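Padmavathi Achari was 62 when she stopped sleeping. She had run the evening counselling line at Nalgate for 21 years and says she missed in herself what she would have picked up in a caller within minutes.

"I was waking at three and going through my list," she says. "Then I'd get up and start on the list. I thought I was being organised."

Her GP suggested leave. She took two weeks, went back, and lasted until December. The second time she rang Eglė Butkienė, a psychologist in Chauvin who works mostly with people in caring jobs.

Butkienė remembers the first session as a quiet one. "She wanted homework. I told her there wasn't any, and she didn't like that." They spent almost two months on one question — what Achari did in the hour after work — before they talked about work at all.
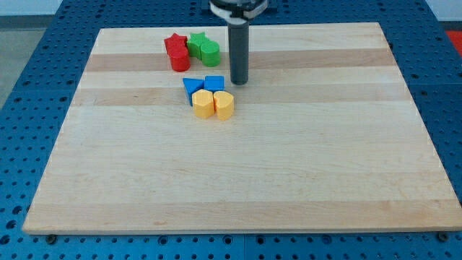 A pale board on a blue pegboard table.

The answer was that she did more work. She now finishes at 7 and walks home the long way, past the river, with her phone switched off. Some evenings she still composes emails in her head. Butkienė says that is fine, and that trying to force the thoughts out tends to make them louder.

Achari has gone back three evenings a week. She trains new counsellors on the others, and asks each of them to write down who they would call if they were struggling.

"Plenty of them leave it blank," she says. "I don't push. I give it back to them a month later and we have another look."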